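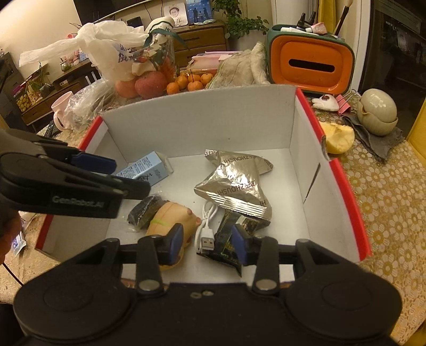 How many times should one task be recorded before moving to a new one?
Plan on 17 takes per layout, then change the layout. A learner that sees the same arrangement too often picks up the arrangement and does poorly when anything is moved.

Unit 2: Collecting Demonstrations by Hand
Course handout, February 2020

This unit covers the home set of the Juvby exercise. Read it before your first session. The Wudport notes on file naming still apply and are not repeated.

What counts as a take
A take starts with both grippers open and clear of the objects. It ends when both are open and clear again. Anything between those two points belongs to the take, including a missed grasp and the second try. Keep misses if you recovered within the same take. If you had to put a gripper down or touch an object with your bare hand, discard it.

Choosing a surface and objects
Use a table people really use. Leave the mugs, fruit and remotes where they are. A patterned tablecloth is fine and we would like more of them, as the Plillau set was recorded almost entirely on plain desks.

Pick objects that differ in how they give under the pads. Soft packs of tissue, bagged bread, foil packets and cables all behave differently from a carton. An open box makes a good source or target. Its walls force you to come in from above, and the two grippers will get in each other's way. Practice that before you record.

Using two grippers
Close slowly. On soft packs, stop closing when the pads have a hold on both sides. Squeezing harder adds nothing and changes the shape of the pack for the next take. Move one gripper at a time for your first layout, then both together. 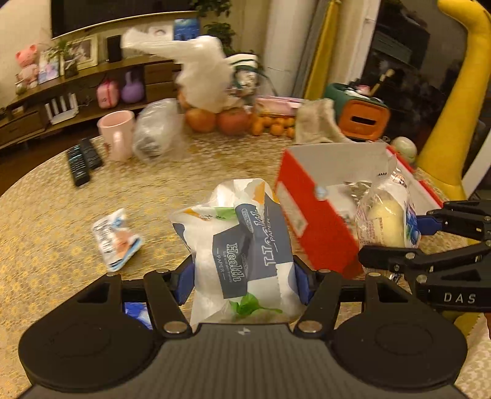

Labels
Write one line per take: the object, where it started, where it ended. Use everyday names. "Tissue pack, table to box" is enough. Do not write the brand.

Session length
A full session is 95 takes. Stop at 42 and rest your hands, then check the first and last files before going on. Late takes tend to be faster and sloppier, and the Mizuno baseline copies that.

To hand in
Your label sheet, the raw files, and a short paragraph on which grasps you found hardest. The August group's sheets are in the course folder if you want to see the layout.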